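Lecture 3 notes: wide-angle views and grasp planning
V. Athumani, August 7, 2019

Mouse pad on round table, between the fingers. Note how the bookshelf behind bows outward.
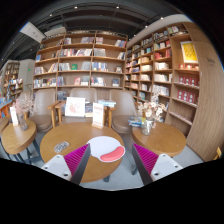 1. Undistort first (or dont)
Fisheye model, not pinhole. Calibrate w/ 40 board shots, drop any with reprojection error over 3 px. Learned policies can take the raw view, classical pose code can't.

2. Mask
Black curved border = no data. Mask before feature matching or you get junk corners along the rim. Fingers too, they move with the camera so they look static.

3. Target
Segment pad + wrist rest as one object. Table edge close by, so plan the approach from there. Flat things are hard, see Postier notes.

Homework: run Vinport tracker on seq 3571, plot drift, explian the jump at 22 s.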